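Section 3. Setting Up the Block and Board Activity

The Musaron block set works on any flat, steady table. A round table is fine, and so is a child's desk. Clear the middle first and move snacks and cups to one side.

Before you start

Wipe the tabletop with a dry cloth. Blocks slide more easily on a surface that has been polished, and the board can creep backward. If the set was stored in a cold room, let it stand for 10 minutes before opening the lid.

Steps

1. Lean the board toward the back of the table, leaving a hand's width behind it.

2. Press down lightly on the top edge. If the foot of the board moves, place the Bolger grip strip (part 208) under it.

3. Set the larger patterned cubes against the board. They can be tilted or stacked — the pattern on each face matches on any side.

4. Fill in the front with the plain cubes, smallest last.

5. Turn any printed block so that its picture faces the child.

Note: The blocks do not have to form a wall. A loose cluster in front of the board is easier for small hands to take apart.

Note: Toy or real fruit may be used with the blocks for sorting by color. Lay it in a row along one side of the table, away from the board.

Caution: Do not stack blocks higher than the board. Do not let a child lean on the board.

Replacement blocks are sold singly. Quote set number 1588 when ordering. 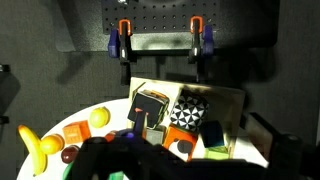 Can the board be left standing overnight?

It's better to lay it flat, as a board left leaning for long periods may bow slightly in the middle.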